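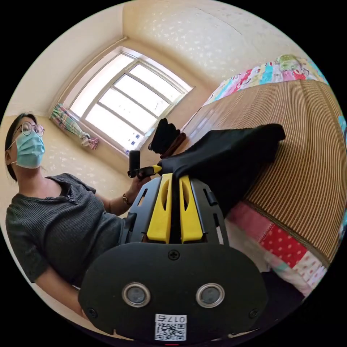 *Handling dark cloth over a bed, one of our home collection sessions.*

## About Rillwood

Rillwood gathers examples of everyday housework for teams that train robots. Hiwot Mekonnen started the company with two hand-held grippers and a list of chores. Today we have 20 collectors on staff, and our work covers laundry, bedding, dishes and tidying.

We record in homes people live in. Cloth behaves differently on a mat than on a quilt, and window light changes through the morning, so a learning system needs to meet both. Each collector is trained on the gripper before going out, and every household signs off on which rooms may be used.

A task is recorded 200 times before we call it a set. Attempts where the garment slips or the grip misses stay in, with a label. A second person reviews each set before delivery.

### What we run

- **Viva**: clothing and bedding, including picking up, spreading, folding and stacking.
- **Chala**: kitchen work, mostly cups, bowls and drying cloths.
- **Drendevia**: our labeling and review desk. It also takes recordings made by other groups.

### Working with us

We take on new collectors each June. Experience with robots is not required, but steady hands help. Households that would like to host a session can write to the office, and we will send the room list and the consent form.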